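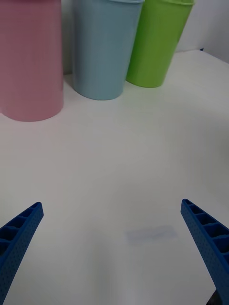 Lutholm Shared Kitchen: Frequently Asked Questions

Last updated May 29, 2021

How do I book the kitchen?

Please write to us with the date you wish, the hours, and what you plan to cook. We answer in 4 working days or less. The booking is only sure when you have received our confirmation by email.

What does it cost?

The fee is $30 for one hour, and the shortest booking is two hours. Gas, water and electricity are in the price. Members of the Skement food co-op pay $10 less for each hour. You must give your member number at the time of booking, we can not change the invoice afterwards.

Do I need a food handler certificate?

If you sell the food, yes. One person with a valid certificate must be present during the whole booking. If you cook only for your own family or friends, it is not required.

What equipment may I use?

Two gas ranges, the convection oven, the large mixer and the walk-in cooler are included. The Valix dough sheeter can be used only after a short lesson with us. It is free of charge, but you need to ask for it when you book.

Are there dishes and cups?

Pots, trays and mixing bowls, yes. Plates and cups for guests are not included, so please bring your own if you will serve a meal.

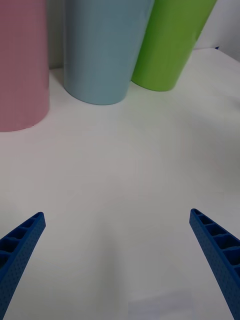

Pink and light blue cups on a white table.

Can I leave my ingredients overnight?

You can rent one shelf in the cooler. All boxes must have a label with your name and the date. Food without a label is thrown away in the morning. We are sorry to be strict in this matter, but the cooler is used by many people and the health inspector looks at it.

Is the kitchen free of nuts and gluten?

No. Other users work with flour, peanuts, sesame and shellfish. We clean well, but we can not promise that there are no traces. If you sell your products, please consider this for your labels.

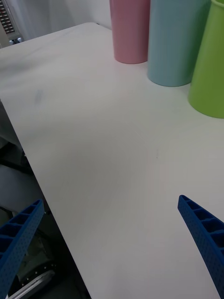
What must I clean before I leave?

Wipe the counters and the tables, sweep and mop the floor, empty the grease tray, and take the garbage to the green bin behind the building. The cleaning time is part of your booking. If we must clean after you, we will charge one extra hour.

What if I have to cancel?

Until two days before the booking you get all your money back. After this we keep half. If you only want to change the hour, write to us and we will try to find another place in the calendar.

Where can I park?

There is a loading zone at the side door, for 10 minutes only. For longer parking please use the lot across the street. The door code is 221 followed by the four digits in your confirmation email.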